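June, workroom notebook, bedding bench

Kettle on at 20 past eight and the windows open, so a civilised start for once. I had meant to write up the wash notes first, but they are still on the back of an envelope and will have to wait until I can read my own handwriting again. Today was beds, and I would sooner get it down while I remember it.

Carrying on from Ntombi's page about how a blanket ought to lie on a made-up bed. She likes it square to the foot with an even drop down each side, and it does look lovely, very like a good boarding house. My trouble with square is that every small mistake shows. If the sheet underneath has crept even a little, the blanket tells on you, and then you are round the other side tugging, and then back again, and the tea has gone cold. Arben lays his on the slant, corner to corner, and leaves it. I used to think that was laziness (sorry, Arben!) but I have come round to it a good deal this week.

Tried both ways on the spare bed with a plain white sheet. Notes for whoever has the bench next:

Sheet first, and pull from the foot. I keep starting at the head and I keep regretting it. The Prarnow sheets have more give than the old Molefe ones, so they want a firmer hand at the corners and a bit of patience. Smoothing with the flat of the forearm works better than the palm, which only pushes the creases along to somewhere else.

Blanket square: slow. Looks smart from the doorway and rather stiff close to. I didn't time it properly because Kagiso came in halfway through wanting the big scissors, and we got talking about his mother's quilts, which I would dearly like to see.

Blanket on the slant: much quicker, and kinder to a sheet that isn't perfect. Start with the wide part up towards one top corner and let it narrow as it comes down the bed. The narrow end wants a light hand. If you fuss with it, it bunches, and a bunched end looks like something dropped on the way to the laundry. I found it sat best when I let go early and walked away.

The patterned blanket suits the slant very well. Those rounded brown and cream shapes, like fish scales in their rows, can look a bit stern when they run straight across, and they loosen up nicely at an angle. Lungile thinks the pink edging is a mistake next to the brown. I have gone back and forth on it and have decided I am fond of it - it is such a thin line, and it lifts the whole thing.
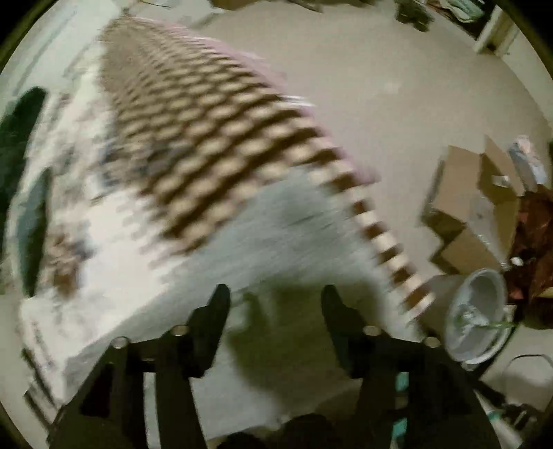

Scale-pattern blanket on the slant, white sheet, pink edging along the upper right.

One thing to look at again is the fold of sheet dropping at the corner. I rather like it broad and loose like that, but Ntombi will want it tucked, and for a bed people are going to brush past she has a point. Perhaps tucked at the foot and loose at the side? Will ask her.

Still to do: second Nonero blanket, same two layouts, same sheet. Urho has it for mending and promises it back after lunch tomorrow. Return the big scissors to the hook, if Kagiso hasn't. Copy out that envelope.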